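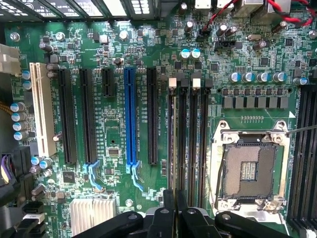
Anwara Navaratnam wrote in to ask why we don't just sell these boards with a processor already in them, and whether she's going to wreck hers the minute she touches it. Fair questions. Both come up a lot, so both are answered further down, along with the rest of what lands in the Patwary parts desk inbox.

Workstation boards FAQ
Last updated 13th September

Why no processor in the box?
Buyers want different ones. Also half of you already have one from an old machine. Board, case, power supply, that's the deal. Processor and memory are yours to add.

Will I wreck the socket?
Not if you keep your fingers out of it. The pins are in the board on this type, not on the chip, and they bend if you look at them wrong. Processor goes straight down, flat. No sliding, no wiggling. Match the notches first. If it doesn't sit flat, lift it straight off and look again.

I think I bent a pin. Now what?
Stop. Phone light, low angle, look along the rows. A bent one catches the light differently from its neighbors. One slightly leaning pin can sometimes be eased back with a fine needle and a magnifier. A whole patch flattened - don't bother, send us a photo and we'll quote you for a swap board. Bent pins aren't covered under returns, sorry.

How hard do I push the lever?
Harder than feels right. A bit of a creak is normal. If it takes real force before the lever is even halfway, the chip is not seated, open it up.

Which slot for the graphics card?
The blue one. Full length x16. The long black ones are PCIe too, but long doesn't always mean full speed, check the manual for your board before you put anything hungry in there.

And the white one?
Plain old PCI. It's labeled SLOT1_PCI on the board. Good for old sound cards, serial cards, that lab card from years back you can't replace. A PCIe card will not fit in it. Please don't try, we have had one back with the end of the slot split.

What's the little short black slot for?
x1 PCIe. Network cards, USB cards, small stuff.

Card won't come out!!
There's a latch. Light blue plastic at the lower end of the blue slot, and one of the long black slots has one as well. Press the latch, hold it, then lift the card. Take the bracket screw out first. Most "stuck" cards are a screw someone forgot.

Where does the memory go if I only have one processor?
In the slots that belong to that processor. Read the printing next to the slot, DIMM1_CPU0 and so on. CPU0 is the first processor. Start there. Sticks in a bank whose processor is missing won't be seen at all.

Do the sticks have to match?
Best if they do. Same size, same speed, same type. Mixing registered and unregistered won't boot. We sell matched Plomona kits at $236 and a bigger set for $336, but any decent brand is ok.

It beeps and nothing on screen.
Memory, nine times out of ten. Pull it all, put one stick back in the first slot for CPU0, push until the latches click up on their own. Try again. Still beeping, try a different stick. Then write to us and say how many beeps and how long, it matters.

Do I need new thermal paste?
Yes. Old paste comes off with rubbing alcohol and a lint free cloth. New blob the size of a pea in the middle of the chip lid. Not on the socket. If paste gets on the pins, don't scrub - email us.

Can I use any cooler?
No. Hole spacing differs and workstation boards are picky. The Irno tower cooler we list fits the boards we list it with. Anything else, measure first.

What power supply?
Depends on the graphics card. 400 watts is ok for a basic office setup with one processor and a small card. More than that for anything serious. Don't reuse a twelve year old supply to save money.

Anti-static strap, really?
Cheap, so yes. No strap, at least touch bare metal on the case before you reach in, and keep doing it. Unplug from the wall. Hold the power button a few seconds after you unplug. Not on carpet.

How do I clean the dust out?
Canned air, short bursts, can upright. Keep it well away from an open socket. No vacuum cleaner. No paint brush near the pins either.

How do I ship one back?
Put the plastic cap back over the socket first. No cap, no refund, becuase they arrive bent every time. Anti-static bag, bubble wrap around that, solid box. Busix collects on weekdays. Put your order number on the outside as well as inside.

Do you still have the January batch?
A few. We had over 244 come in and most of them are gone. Stock page is right more often then not, but email before you drive over.

Something not on here?
Use the contact form. Put the board's model number in the subject line please.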